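**Linear perspective** is a method of drawing three-dimensional space on a flat surface. It rests on two observations: objects look smaller as they get farther away, and parallel lines running away from the viewer seem to meet. The point where they seem to meet is called the vanishing point. The method is used in painting, drafting, stage design, and computer graphics.

## Basic terms

The *horizon line* marks the viewer's eye level. On a flat plain it matches the visible edge of the land. The *picture plane* is the imaginary sheet of glass on which the view is traced, and the *station point* is the position of the viewer's eye. Lines that run at right angles to the picture plane are called orthogonals. Lines parallel to it, such as the front edge of a step seen head-on, stay parallel in the drawing and are called transversals. 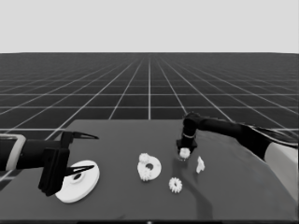

*One-point perspective in a computer rendering: the white grid lines of the floor converge toward the horizon.*

## Types

One-point perspective has a single vanishing point. It suits hallways, railroad tracks, and rooms seen straight on. Two-point perspective is used when a building or box is turned so that a corner faces the viewer, and each set of horizontal edges has its own vanishing point. Three-point perspective adds a third for the vertical edges – the usual choice for tall buildings seen from the street or from the air.

A drawing can hold more than three vanishing points. A row of houses along a curving road may need a separate pair for each house.

## History

Painters in several parts of the ancient world made distant things smaller, but without a consistent rule. A geometric method was worked out in Florence in the early fifteenth century. Leon Battista Alberti described it in his treatise on painting, completed in 1435, where he explained how to lay out a tiled pavement that shrinks correctly with distance. The tiled floor became a standard exercise and appears in many paintings of the period.
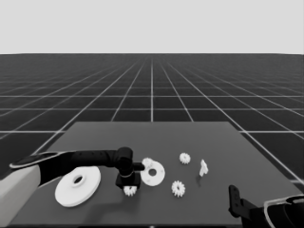

Foreshortening is harder to judge by eye than convergence. The spacing between transversals must shrink toward the horizon at a set rate, and beginners often make it too even. A common check is to draw a diagonal across one tile and extend it. If the spacing is right, the line passes through the corners of every tile it crosses.

## Teaching

Most drawing courses begin with a cube in one-point view and move on to interiors. Fulgencio Montes's workbook *The Level Eye*, published by Hrnčiar, contains 85 exercises and leaves two-point drawing until the second half. Thoa Văn's course notes take the opposite order and start outdoors with street corners.

## Limits

Linear perspective assumes one eye that does not move. Objects near the edge of a very wide view look stretched – a sphere is drawn as an oval – unless the viewer stands at the station point. Curvilinear systems reduce this stretching by bending straight lines.

## See also

- Aerial perspective
- Axonometric projection
- Camera obscura
- Trompe l'oeil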